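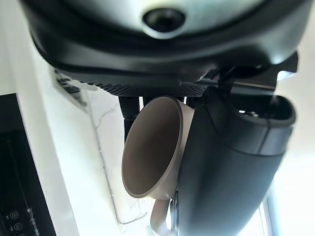 A beige mug held on its side during the kitchen session, seen from the gripper.

Trodeck Kitchen Open Day

The Trodeck Kitchen Open Day is a public demonstration of household robots held each April at the Trodeck workshop in Brirlow. Its subject is the putting away of dishes, a task most visitors can already do, and it draws a full house every year.

Background

Trodeck began as a repair shop for packaging machinery and moved into robot handling work under its technical lead, Krisztina Szilágyi. The first open day was planned as a lecture with slides. The projector failed before lunch, and Szilágyi took the audience next door to watch a robot pick up cups. Attendance at the afternoon lecture, once the projector had been repaired, was 5. The lecture was dropped from the program the following year and has not been missed.

The event has since settled at 24 visitors per session, a limit set by the fire rules for the building. Sessions run for 15 minutes each, with a break at noon for the batteries and the staff.

The demonstration kitchen

The demonstrations take place in a working kitchen, with a white marble-patterned counter, a double-basin sink and a pull-out disinfection cabinet fitted with a wire dish rack. The floor is carpeted in dark gray, a choice that has drawn comment from visitors who own kitchens. Office furniture shares the room, and a desk telephone sits within view of the counter. It rang through most of one afternoon session and was finally answered by a visitor, who took a message.

Program

A session normally has two parts. In the first, known to staff as Boros, a mug is picked up and turned in the gripper. Mugs are harder than they look: the handle sticks out on one side, the wall curves, and a grip that suits one mug may drop the next. Trodeck buys its mugs secondhand for this reason, and visitors are invited to bring their own at their own risk.

The second part, Beltorach, concerns plates. A humanoid robot with black articulated fingers holds a plate on edge over the open drawer and lowers it toward the slots in the wire rack. The approach is slow. Regular visitors treat the last stretch above the wires much as golf crowds treat a putt, and talking is discouraged – though by custom and not by any posted rule.

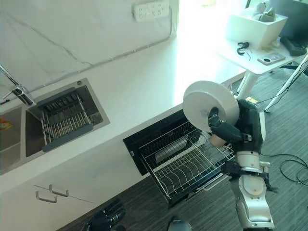
Reception

Local response has been warm, with reservations. Lajos Vörös, who covered the event for a Brirlow newsletter, called it "the most suspense I have ever felt about a plate" and noted that his own dishes were still in the sink when he got home. A later piece by the same writer complained about the parking and did not mention robots at all.

Children tend to ask whether the robot can also cook. The standard reply, given by Szilágyi at every session, is that it cannot, and that neither can she. Adults more often ask about the price. Trodeck does not quote one, and the question is usually answered with a leaflet on joint maintenance. The company printed 800 of these for its second open day and was still handing out the same batch several years later.

Breakages

Trodeck keeps a shelf of broken crockery by the entrance, each piece labeled with the cause. Most of the labels blame the robot. Several blame the staff, and one large serving dish is marked "visitor, helping."

See also

Dish rack
Humanoid robot
Robot end effector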